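12th June – bench tidy, charging leads

Carried on with the small-parts storage at the Taltholm workshop. The soldering corner was finished last time, so this entry covers phone and tablet leads only. The meter leads and the bench supply cables stay on their hooks and are not part of this.

Starting point was drawer 12, where all the white leads had ended up after the Kururstead equipment came back in November. Most of the time lost at the bench is spent pulling one lead out of a knot of others. The aim is one lead per container, stacked, with the contents readable from above without opening anything. Clear containers were chosen for that reason. The opaque Novside boxes we used before went back to the stores shelf.

Method as agreed with Charmaine Shezi: coil the lead by hand first, no tighter than it wants to go, then lay it in the container and let it open out against the sides. Lid stays off and flat on the table until the coil has settled.

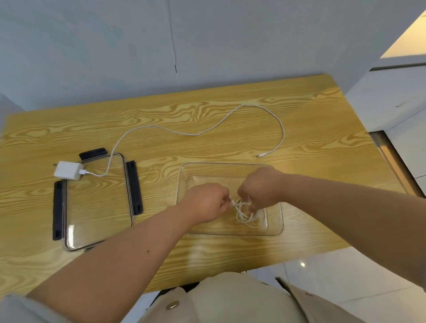

Clip-down lids are a nuisance if the coil sits proud of the rim. The lid rides up on one side and the opposite clip will not catch. If that happens, take the coil out and re-lay it wider. Pressing it down with the lid puts a sharp bend in the lead where it leaves the plug, and that is where the last two failed.

Tried two ways of keeping a charger with its lead:

a) Lead unplugged, coiled separately, charger dropped in beside it. Packs flat. Charger slides about when the container is carried.

b) Lead left plugged in and wound round the charger, last turn passed through the coil to hold it. Bulkier, but it stays together and nothing has to be matched up later. 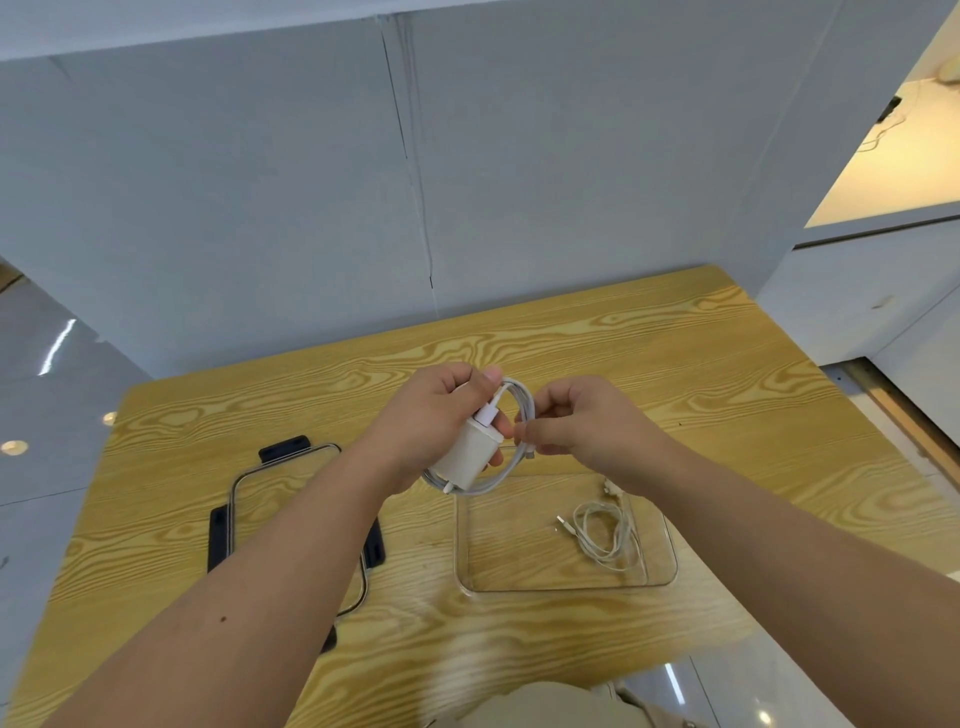 Method (b), winding the lead round the charger brick. Second lead waiting in the tray.

Going with (b) for anything that leaves the building and (a) for what lives on the bench. Turns should be loose enough to get a finger under. The free end needs a little slack at the connector.

Labels: Abdel Hamid asked for the shelf number on the short side of each container, not the lid, as lids get swapped. Shelf is 662. Label tape is nearly out, 12 mm white, reorder.

Still to do:
– test every lead before it gets a label
– long leads (2 m), which will need the deeper containers
– right-angle plugs, 90 degree type, do not sit flat with either method. Left in the drawer for now.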